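From: Knut Petersen
To: Kultgate workshop list
Date: 18 March 2025
Subject: Re: [kultgate] Gripper fingers and thin paper

Hi Violeta, hi everybody,

Thank you for the long message, and sorry for the slow answer. I wanted to sit down with a cup of tea and my notebook and do it properly, and then of course the evening got away from me twice. I've kept the parts of your mail that I'm answering and dropped the rest, but the whole thing is in the archive for anyone who joined after September.

Violeta Aravena wrote:
> I printed the finger files you put up and they fit my linkage
> without any sanding, so thank you for that. My trouble is with
> light things. A wooden block is fine, a tape roll is fine, but
> with a paper cup I either squash it or it slides out as soon as
> I lift. I have been closing on the cup from both sides, across the
> middle. Is that what you do? Also, do the pivots on yours
> have any play in them? Mine started to rattle after a couple
> of weeks and I can't tell if it is the holes or the screws.
>
> And did you ever settle on what goes on the face of the
> fingers? The Zendwood foam keeps peeling off mine.
>
> Violeta

Let me take the cup first, as I've spent far too many evenings on it.

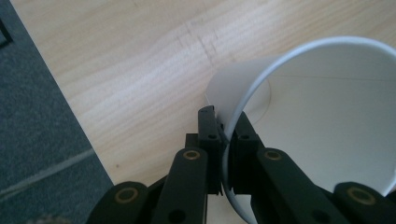 Closing across the middle is how I started too, and I had the very same two results as you, squash or slide, with hardly anything in between. A paper cup has almost no stiffness there and it tapers, so even a gentle squeeze wants to walk it toward the narrow end. What I do now is go for the wall at the open end, with one finger outside and the other inside, tucked up under the rolled rim, so that the pads close on a single layer of paper. You can squeeze a good deal harder that way and the cup keeps its shape, and the roll gives you a little ledge to catch on when you lift. The cost is that you have to come in much more carefully, because the inner finger needs to get past the rim before anything closes. I practiced with the cup lying on its side for a long while before I tried it standing up, and I'd suggest the same to you. It's easier to see where the inner finger is going.

Two things helped me with the approach. The first was slowing my hand down for the last bit and opening the fingers only as wide as I needed. With the grip wide open, the outer finger swings in on a big arc and pushes the cup along the table before the inner one has found the wall. The second was taking the pads down in width. My first pair was 19 mm across and those were hopeless on anything curved, since the corners touched long before the middle did. Try the narrow version in the folder called "thin" and tell me what you think. I changed the shape of the tips as well, though I wouldn't swear that part made any difference.

I keep a tally of these things in the back of the notebook (my family finds this very funny), and in the last long session I got 34 clean lifts before one slipped. That was on a good night with a fresh cup, mind you. An old cup that has been pinched over and over goes soft at the rim and you start blaming the gripper for what the paper is doing. Swap it early. They come in a tall sleeve and cost next to nothing.

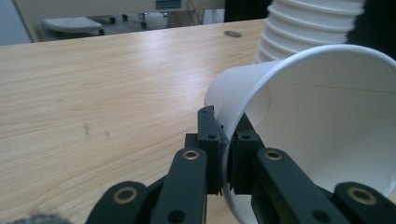 Cup on its side again, with the rest of the stack behind it.

Now the pivots. Yes, mine rattled, and it was the holes. I had screws running straight in the printed plastic on the first build, and the plastic wore oval, slowly at first and then all at once. I drilled the links out and pressed in bushings, 4 of them, one at each main pivot, and it was a different tool afterward. Brass-colored ones, from the Teuber drawer under the bench, if anybody wants to look for the bag. Please leave a few! Print the links with the hole slightly under size and open it up by hand with a drill bit, turning it slowly, and then squeeze the bushing in with the vise and a scrap of wood on each side. Don't hammer. I hammered one and cracked the link right through to the edge, and said some things in Norwegian.

You can check whether it's your holes very simply. Hold the base still, pinch the fingertip, and rock it sideways while you watch the pivot. If the screw head moves with the link, it's the screw, and a drop of thread lock will see you through. If the link moves and the screw stays put, it's the hole, and there's no rescuing it that I know of. Print another.

As for the finger faces, I'm afraid I have no clever answer. The Zendwood foam peeled off for me too, even after I roughed up the plastic. For the paper cup I've gone back to plain printed faces, and they do all right when there's only one wall between them. For anything smooth and heavy I'd still want something grippy on there. If somebody on the list has had luck with a thin rubber sheet, please write in with the name of the glue as well, because that's where I get stuck.

The new link files are in the shared folder under Zismont, next to the old ones. I didn't delete the old ones, Violeta, so take care which you open; the new set has the larger bores. Bring your gripper along next time you're in and we can put the two side by side on the bench. I'd love to see how yours closes, and I have spare links printed already if it comes to that.

All the best, and greetings to those of you still fighting with the big printer,

Knut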